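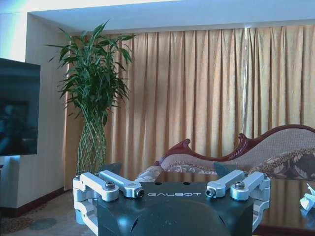

Chala is a method for teaching a two-finger robot gripper to pick up small things in ordinary homes. It learns from a camera mounted at the wrist and needs no map of the room. The name covers both the training recipe and the trained controller that comes out of it. Chala grew out of the Plirik home-robotics project and is best known for a surprising result: a controller trained on a fairly small set of hand-guided grasps did very well in rooms it had never seen.

Background

Earlier household systems usually built a full 3D model of the room before moving the arm. That works nicely on a plain workbench. Living rooms are much harder! Glass tabletops throw back reflections, carpets have busy patterns, and a crumpled tissue has a different shape every time. Depth sensors often lose glossy surfaces altogether, so the arm either stops too high or presses down too far.

Method

A person guides the arm by hand through each grasp while the wrist camera records. The Chala training set holds 4000 of these grasps. The clever part is what happens next. Each recording is played backward, starting from the closed fingers and moving out into the room, and the controller learns to predict the next small motion that would bring it home again. The Plirik team called this "retracing."

Because the fingertips stay in view throughout, the controller can judge distance by comparing them with whatever lies beyond. It works from 2 frames at a time, the current one and the one before it, and it runs on a modest onboard computer.

Results

Chala was tested on the Peson course, a set of 141 household pickup tasks. With the full training set it finished 100 of them on the first try. The biggest gains came on shiny tables, exactly where the older map-based controller had struggled most. Soft objects improved too, though thin flat items such as playing cards remained difficult.

Limits and later work

Chala has no memory beyond its two frames, so it can lose an object that slips behind a cushion or a chair leg. A follow-up called Brimument adds a short visual memory and lets the arm back up for a second look. It was first shown in October, and work on combining it with a moving base is still going on.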